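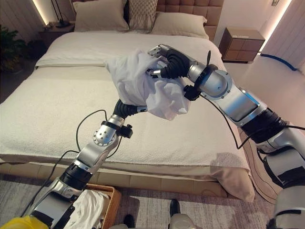
Rostotwood textile workshop, notebook, Jun 28, 2020

Shrinkage of the Granden cotton, third wash and what I think about it

I continue from the page before, where I had stopped at the second wash. The three pieces A, B and C are now washed a third time and measured. All marks are still readable. The marks in blue sewing thread are much better than the marks with the pen, which went pale already in the first wash. I will not use the pen again, also not the one that says it is for laundry.

Conditions were the same as before: 60 degrees, the normal program on the Vundard machine, liquid detergent in half dose, no softener. The ballast is the old cotton sheets cut in squares. Dry weight of the full load, samples included, was 877 g. After the spin in the separate extractor it was 1,191 g. So the load kept 314 g of water, and this is 36 percent of the dry weight. In the second wash I did not write down the wet weight, I am sorry for this. Please can everybody who uses the extractor write it, it takes one minute.

Drying was flat on the net, in the back room, one night and a morning. I did not hang the pieces. Last year we hung them and then we argued for a long time whether the weight of the wet cloth had pulled it longer.

Measurements, distance between the marks was 350 mm at the start, mean of the three pieces:

After wash 1: warp 338 mm, weft 346 mm
After wash 2: warp 335 mm, weft 345 mm
After wash 3: warp 334 mm, weft 345 mm

In percent the warp has lost 3.4 after the first wash and 4.6 after the third. The weft has lost 1.1 and then 1.4. It is the usual picture for a plain woven cotton, the warp was under tension on the loom and in the finishing, and the first warm water lets it go back. Most of it comes in wash 1. I had expected a bigger step in wash 2.

Piece B is different from A and C. In the warp it is 2 mm shorter than the others after every wash. I measured it again two times and also turned it around, and the result stays. B was cut near the selvage. I believe this is the reason, but with one piece I can not say it. For the next cloth we should cut one piece from each side and two from the middle.

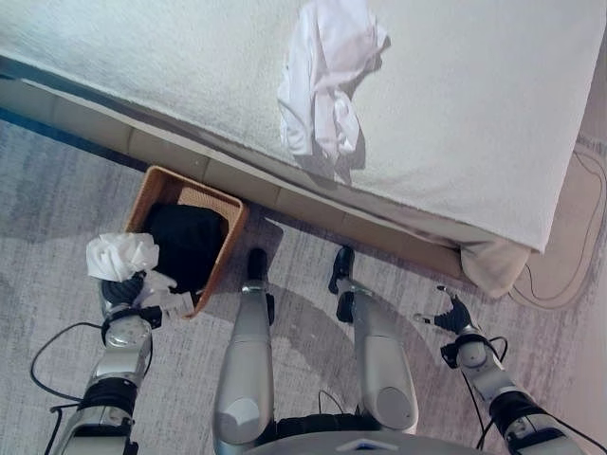

A remark on how to measure. When the cloth is taken directly from the net it has small waves, and if I press it flat with the hand I can get 1 mm more or less, as I like. This is too much when the whole difference is 4 mm. So I now do it like this: the piece lies on the table for four hours, I lift it at two corners and let it fall down by itself, I lay the glass plate on it, and I read through the glass with the steel ruler. I do not stroke it. The eye must be straight over the mark. With this method three readings of the same piece were inside half a millimeter.

The old instruction on the wall says to iron before measuring. I have crossed it out with pencil. Ironing with steam gives back a part of the length, and then we measure the iron and the person who holds it. If somebody wants to know the size after ironing, this is a good question too, but it must be its own column.

Now the rubbing. The Baumgart tester ran again after I changed the belt. The sample was from the same roll, unwashed, against the standard wool. First broken thread at 2,787 cycles. I must say that this is very early for a cloth of this weight. I opened the holder and found that the foam under the sample was folded on one side, so it rubbed on a ridge. The number stays in the book with a line through it and I will repeat it in July with a new foam. Please do not take it for the comparison table.

Also the counter of the Baumgart jumps when the door of the cupboard beside it is closed hard. I saw it jump by six. It would be good to move the cupboard or the tester. For now I have put a piece of felt on the door.
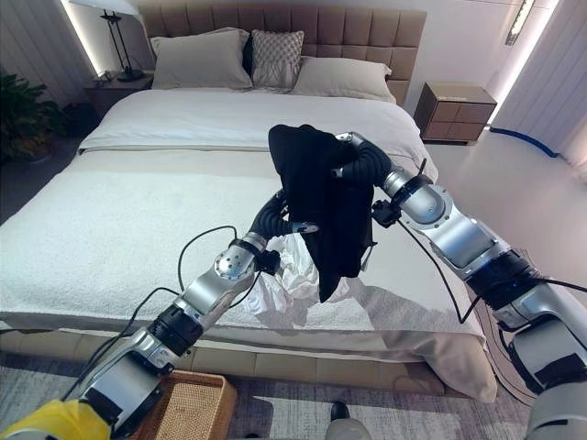
Some thoughts about what 4.6 percent means for sewing. A cover which must have 2,000 mm of finished length needs to be cut with 2,096 mm plus seams, if the cloth goes in unwashed. The customer will then have a cover that is too long in the first weeks and correct later. If we wash the cloth first, we lose the nice flat finish and somebody must press it, and pressing six meters is hard work in this weather. A middle way is to wash one time only. Then there are 4 mm left on 338, so 1.2 percent, and on two meters it is 24 mm. I think most people can live with 24 mm at the foot end.

The sewing thread is a different problem. Polyester thread does not get shorter together with the cotton, so the long seams in warp direction become wavy. On the small test seam I can see it already after wash 1. With a longer stitch (3.5 in place of 2.5) it is better but not gone. A cotton thread would go with the cloth, but in the Baumgart thread box there is only black and a very yellow cream. To order: white cotton thread, number 50, two cones.

Smaller things, so that they are not forgotten:

The water was 57 degrees when I measured in the drum, the display said 60. The thermometer is the one with the red cap, and it was checked in ice.

Sample number 156 in the box is not ours. The label is from another roll and the weave is a twill. I put it on the upper shelf. If you miss it, it is there.

The lint filter of the Vundard was completely full. I do not know when it was cleaned the last time. There was also a button in it, four holes, dark.

The drying net has a hole in the left corner, small pieces fall through. I closed it with string for the moment.
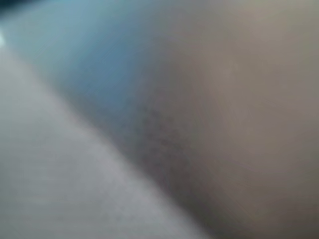
Close view, out of focus, brownish gray.

Next steps. Wash 4 and 5 with the same pieces, only to see if 334 mm is the end. I would guess it goes to 333 and stays. After that one new set of four pieces, cut as described before, with one of them washed at 40 degrees. I would like to know how much comes from the temperature and how much simply from being wet and moved. There is an entry in the old green book where a piece was only laid in cold water over night, and it had lost already 2 percent in the warp. The weight of the cloth is not written there, so I can not compare it with ours, but I will do a cold piece in the same way next to the others.

The cut pieces for this are in the gray folder, not yet marked. Whoever marks them, please use the blue thread, single, with the knot on the back side, and start 50 mm from the edge.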